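Home About Visits and Events Guidance Contact

Last updated: August

Report of a visit to the Trumside household robotics centre

Members of the Wullen working group on safe practice visited the Trumside centre at the invitation of Fondimska, which runs the site. The purpose was to see how the company's written rules for recording household tasks are applied in daily work, and whether they could inform the group's own draft guidance.

The party was received at 9.30 and given a briefing on the current rulebook, which has 40 clauses and is now in its second edition. Eleven of these deal with food and drink. Staff explained that the kitchen clauses had been rewritten after an internal review of 463 recordings found that operators were placing items in the refrigerator in very different ways, and that reviewers did not agree on which were acceptable.

The group then moved to the kitchen area, where handling of bottles is covered by clauses 14 to 19. An operator may use both hands together, provided that each hand holds one item only. Containers already on the shelf should stay where they are unless the task sheet says otherwise.
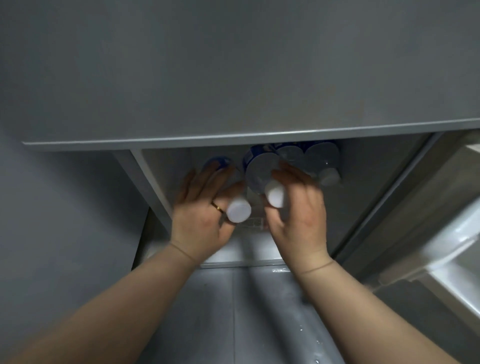
Two small white-capped bottles handled in a refrigerator compartment, with other drink containers towards the back.

Discussion centred on three points. Members asked how spills are dealt with, and were told that any liquid on a floor or shelf must be noted in the log before the next task begins. They also asked about rings and watches. The present rules allow them — a position the group would like to see reconsidered, or at least explained in the text. Lastly, the rule on speed of movement was thought too vague to be checked by a reviewer.

In the afternoon the visitors were shown Odoi, the register in which completed tasks are stored. It held 3161 entries at the time of the visit. Each entry names the edition of the rules in force when the work was done, and the group considered this a sound arrangement which other sites might adopt.

Fondimska has agreed to supply the kitchen clauses in full. Comments from members should reach the Wullen office before the next meeting.

Back to Visits and Events Next report Top of page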